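From: the list owner, Brullbridge Fix-It List
To: all subscribers
Date: July 21, 2023
Subject: Re: sorting the odds and ends drawer (long, sorry)

Hello everyone,

I have been meaning to answer this one all week, and each time I sat down to it the phone rang or somebody wanted supper. For those who missed it, the message that got me going was this:

> Hi all, new-ish member from the Ninach side of the river.
> My father-in-law left us a workshop with more than 3,000
> bits in it, and I have been listing them as I go because
> my wife doesn't believe me. I'm at 1,093 so far. Plumbing,
> electrical, doorbells, hinges, you name it, all in the
> same coffee cans. Do you sort by trade, by size, or by
> what you think you'll need next? And do valves go with
> pipe or with the "heavy brass" stuff? I keep changing my
> mind and starting over.

First of all, welcome, and please don't start over again! I did that three times with my own basement on Tikkanen Street and all I had to show for it was a sore back. Whatever system you have by now is good enough to finish with, and you can always fuss with it next winter.

My own answer is by trade, and I would put the valves with the pipe. I know there are folks here who keep all their brass together, and it does look handsome on a shelf, but when you're standing in a puddle you think "plumbing" and you go to the plumbing bin. The same goes for those fittings that are part plastic and part brass. They drove me crazy until I decided that if water goes through it, it's plumbing, and I haven't argued with myself since.

Breakers and power supplies go in the other bin, well away from anything that came off a drain. I would also keep a little tray for the ones you aren't sure about, and let yourself be unsure. A bell push or a counter bell could be electrical or could be plain hardware, and it really doesn't matter which as long as you remember where you put it.

The other thing that helps is to do only a handful at a time. I used to tip out a whole can and then lose heart when I saw it all spread around. These days I put a few things in the middle of the table with a bin on each side, and when those are put away I have a cup of coffee and decide whether I feel like doing any more. Some evenings I don't – and that's fine too.
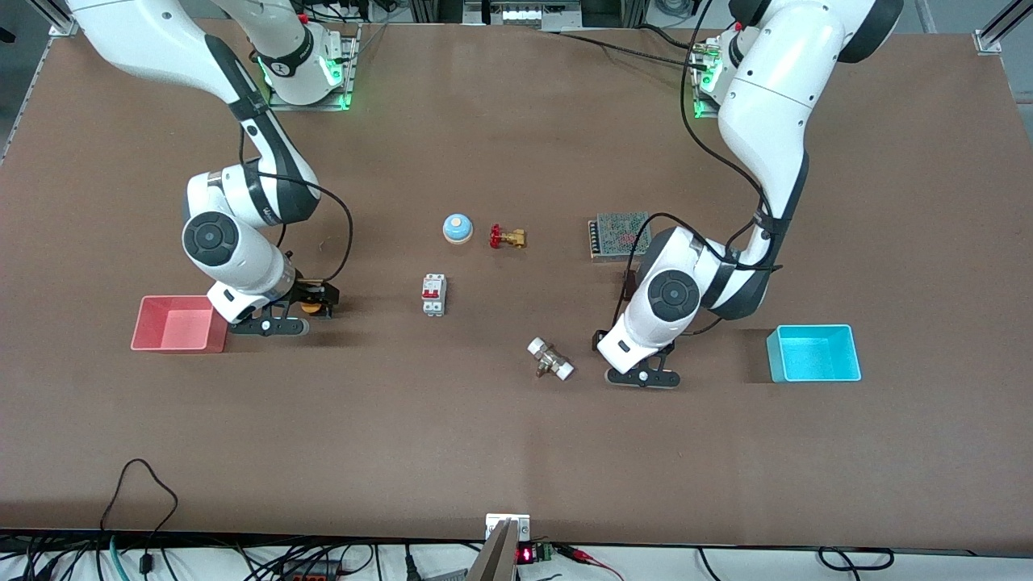 A small mixed batch between the pink bin and the blue one: valve with the red handwheel, breaker, power supply, pipe fitting, and the bell or button I can never place.

As for bins, I like the open kind with no lid. With a lid you end up setting things on top of it "just for now," and I think we all know how long that lasts. Two colors is plenty to begin with. A member wrote in back in June to say she had bought the big Sostow drawer cabinet, 153 little drawers, and she spent the whole weekend making labels and never got to the screws. I don't say that to be unkind, as I have done much the same with seed packets.

Do keep up your list if you enjoy it, and tell us when you get to the end. If you come across any old gate valves you don't want, please post them here before they go to scrap, as there are several of us with older houses who would be very glad of them. I will gladly drive over to Ninach for a box of those, and I'll bring the coffee cake.

One last bit of list business: please trim the old messages when you reply. The digest was so long on Monday that my mail program gave up halfway through it.

Warm wishes to you all,
your list owner in Brullbridge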